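Home | Logbook | Islands | Boat Stuff | About
4 min read

September 15, 2020

Anchored off Plimside just after lunch and I am still grinning. We came down the west side of the island all morning with the wind behind us, green slopes dropping straight into the water, and then the bay opened up and there were only two other boats in it. I've wanted to see this place for years!

Went ashore in the dinghy and took the path up to the old signal tower. The board at the bottom says 1405 feet and my knees believe every one of them. Halfway up there's a spring coming out of the rock (cold, delicious, I drank far too much of it) and after that the trees thin out and you get the breeze back. From the top we could see clear across to Stutau, where we spent last January waiting for a new rudder bearing and eating fried plantain every single night.

Nahom Ayele met us at the village shop on the way down. He knew the boat from our last visit to the north end and insisted on giving us a bag of limes and the good directions to the hot pool — left at the church, through the gate, keep going when it looks like you shouldn't. We're doing that tomorrow.

Supper was grilled snapper with the limes. Water is so clear tonight that I can follow the anchor chain all the way down. Must remember to top up the gas and buy more bread.

We use cookies to improve your visit. Accept | Manage settings

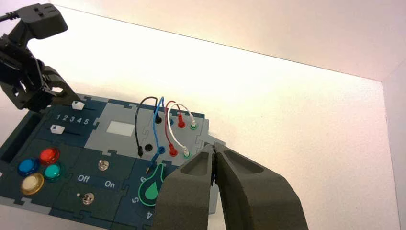

Task board and two grippers on the white work surface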